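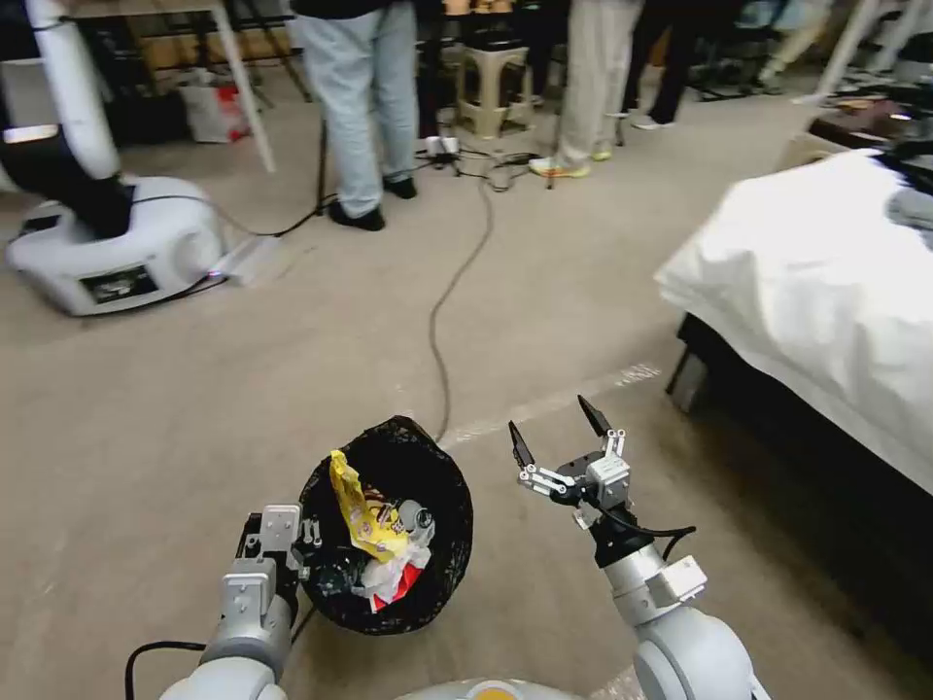
Figure 1. Both arms at the mesh bin, left gripper beside the rim, right gripper open.

Comparing Two Gripper Setups for Floor Pickup
Emmett Dvorak, spring term project report

1. Purpose

The project asked which fingers a two-arm mobile robot should carry when it has to pick up light household trash from carpet and put it in a container. I compared the Nallus fingers, which are short and stiff, with the Paltska fingers, which are longer and have a softer pad. The arms and the controller stayed the same for both. All runs used the head camera for the operator's view.

2. Setup

The container was either a rigid mesh bin or an open trash bag. The bin was the easier case. Its rim stays where it is, so one arm can work alone and the other can wait. The bag needs more care. If the opening folds over, the item lands on the outside and the attempt is scored as a miss.

Closing speed was set in the Rorkimberg controller and was not changed after March. The force limit was set once per finger type. I did ten attempts per item with each set, going back to the start pose between attempts.

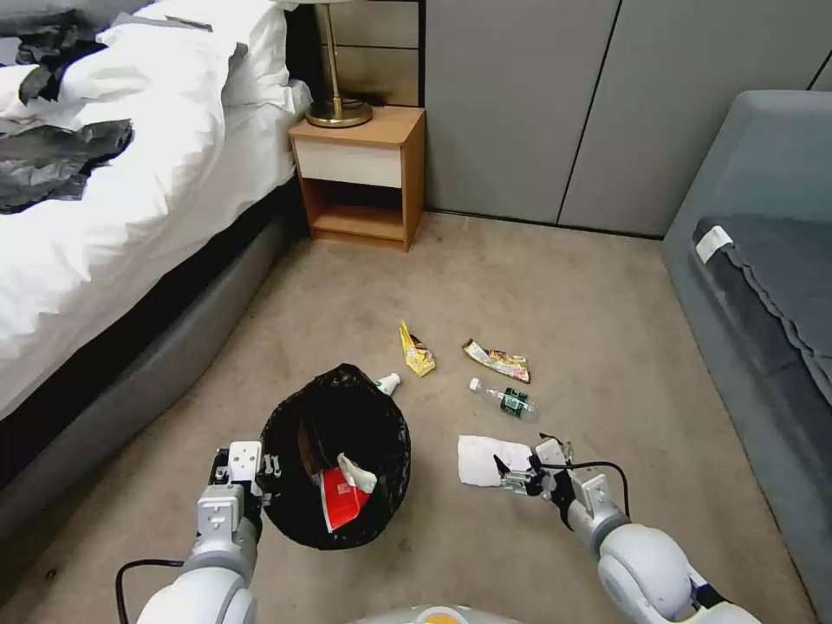 Flat items gave the most trouble. A napkin lying flush with the carpet has no edge to get under, and the Nallus fingers tended to press it down into the pile. The Paltska fingers could drag it a short way until it bunched up, and then the grip usually held. Crumpled wrappers were easy for both -- they stand up off the floor and it hardly matters where you take them.

3. Bottles

Small bottles failed in a different way. They rolled when the first finger touched them, so both fingers had to arrive at nearly the same time. I changed the approach to come straight down across the body of the bottle. That fixed most of it for both finger sets. 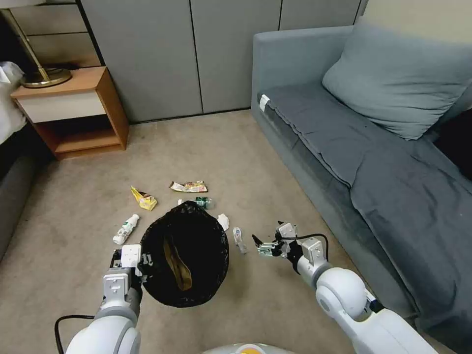
Holding the bag open was a task of its own. I first tried to do everything with one arm and leave the bag alone, and the opening sagged after a few drops. The better method was to keep the left gripper pinched on the edge of the bag, as in the run with the crumpled brownish-yellow piece inside, and do the picking with the right. The cost is reach. With the left hand busy, anything lying to the left of the bag, like the white bottle with the green and white label, is a long stretch for the right arm, and I had to drive the base to a new position.

4. Cables

The wrist cables have to be checked before each session. A loop that is too short pulls on the wrist at full extension, and one that is too long can catch on the bag. I settled on up to 10 cm of slack past the last clip.

5. Result

I would use the Paltska fingers for mixed trash and keep the Nallus set for bottles and other firm items. The next step is to repeat the napkin attempts with a lower closing speed -- I ran out of lab time for that.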